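Filed under: Plant & Workshop News

Anyone who has spent a shift in a fabrication shop knows the fine gray grit that ends up in everything, from the floor joints to the coffee mugs, and the people at Promex have been fighting it for as long as they have been cutting steel. So there was a good deal of cheer on the floor this January when the company switched on its new coolant filter line, a magnetic drum system built by Granora that pulls the metal fines out of used cutting fluid and sends the fluid back to the machines.

The line serves 18 grinders and milling machines through one shared return trench, and it holds 2000 gallons when the tank is full. Until now each machine had its own small sump, and each sump had to be drained, shoveled out and filled again by hand (a job that always seemed to land on a Friday afternoon, just when everybody was thinking about supper).

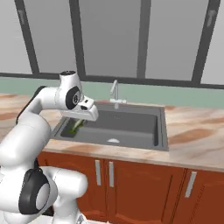
A white robotic arm over a dark gray sink, in a computer rendering.

The way it works is pleasantly simple. Dirty fluid runs under a slowly turning drum lined with permanent magnets, the steel particles cling to the outside, and a scraper blade lifts them off as a thick sludge that drops into a bin. A paper band filter called Illico sits downstream to catch whatever the magnets can't, mostly wheel grit and the odd bit of brass. The sludge is squeezed fairly dry and goes off to the scrap dealer along with the chips, and the shop was glad to learn that it can be sold by weight instead of being hauled away at a cost.

Getting there took some patience! The trench had to be cut through an old slab, 137 feet of it, and the crew worked nights so that the day shift could keep its orders moving. The first drum scraper was set a touch too high and had to be shimmed, and two pumps were swapped before the flow settled down. Even so, the whole changeover was finished in 4 weeks, and the old sumps are now stacked behind the paint room waiting for a buyer.

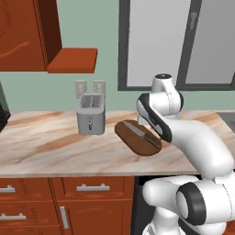

Joana Seixas said she would miss the old sumps about as much as a toothache, though she hopes the blade will be checked every morning, as a worn edge lets the sludge ride right back around into the clean side.

A second line, for the Prata building across the yard, is being priced now.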